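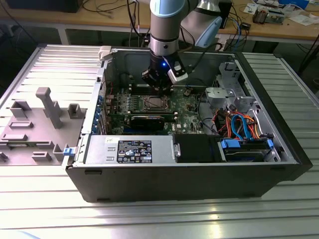
A desktop tower open on the bench, memory and processor side up.

About Tikivia

Tikivia is a repair school in Clostport. We teach adults to fix the computers they already own, and we have been doing it long enough to distrust most of what gets said about it, including some things we used to say ourselves.

We don't promise anyone a job. Plenty of schools do, and we would like to see their numbers. When people call and ask what their chances are, we tell them that repair shops in this part of the state are small, that they hire seldom, and that an owner will care more about how you treat a customer's files than about a certificate with our name on it. Some callers thank us and sign up with somebody else. That's fine.

What we teach

The main course is called Randora, after the street our first classroom was on. It runs 70 hours over evenings and costs what the fees page says it costs, parts included. Students learn to find a fault before they replace anything. This sounds obvious, but most of the bad repairs that reach us began with a guess and a shopping cart.

We cover power problems, memory, storage, cooling, moving data off a drive that is on its way out, and how to write up a bill that a customer can read. We spend one full evening on when to tell people a machine isn't worth saving. Phones and tablets are outside the course. We tried a phone class one July and did it badly.

There are no video lessons. We looked at adding them and could not convince ourselves that anyone learns to seat a connector by watching someone else do it.

Class size and equipment

We take 80 students a year. There is a teacher for every 4 people in the room, and if a teacher is out sick and we can't cover, we cancel the evening and run it later. Our parts shelves hold about 3000 items, nearly all of them pulled from machines that offices were throwing away. A lot of it is old. So is a lot of what walks into a repair shop.

On being green

We get asked to call ourselves a green business. Keeping a computer going for a few more years is probably better than buying a new one, and we think that's a decent reason to learn this. But we have never measured what our students keep out of the landfill, and we are wary of schools that print a figure for it.

Who owns us

Tikivia belongs to the people who teach here. The building is rented from Carvalho, the flooring company downstairs, who also let us use their loading dock. We take no money from computer makers or parts sellers, so if a teacher recommends a brand, it is only an opinion - and you are likely to hear the opposite one in the next room.

Visiting

You can sit in on any evening class before paying. Call first, use the side door, and park on the street after six.

Page last updated Apr 16, 2018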